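The Breakfast Buffet Is Shrinking, and Guests Are Fine With It

Hotel breakfast used to be sold by the yard. The longer the line of trays, the better the hotel. At the Pradico in Zodolville, the morning spread once ran to 46 dishes, and a good part of it went in the trash by noon.

That has changed. The kitchen now puts out less food at a time and refills more often. Eggs are cooked in small batches. Pastries come in half sizes. On a full weekend the hotel feeds 532 people at breakfast, and the cooks say the bins are lighter than they were on slow days in the past.

Cost is part of it. Egg prices went up, and so did wages. But habits have changed too. Many guests want coffee, fruit and one hot thing – then they want to leave.

Prollow, a smaller place across the river, went further and dropped the hot line in December. Complaints came in for two weeks. The hotel brought back oatmeal and soft-boiled eggs, and the complaints stopped.

Steamed food has done well in the smaller format. It holds without drying out, and a basket can go straight from the stove to the counter. 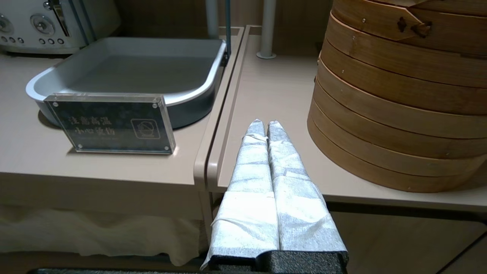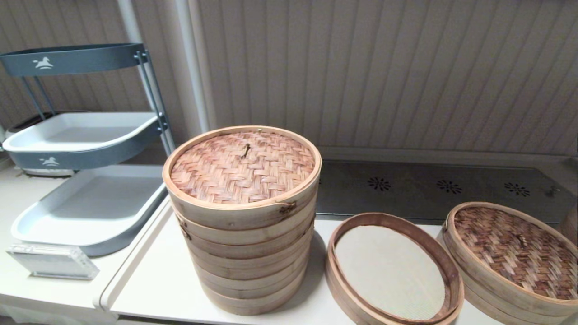

What happens to the leftovers

Melnychuk, a local food bank, picks up from both hotels at 11 a.m. It takes bread, whole fruit and sealed yogurt, but no cooked eggs. Last winter the pickups came to 1,000 pounds. The food bank expects less this year.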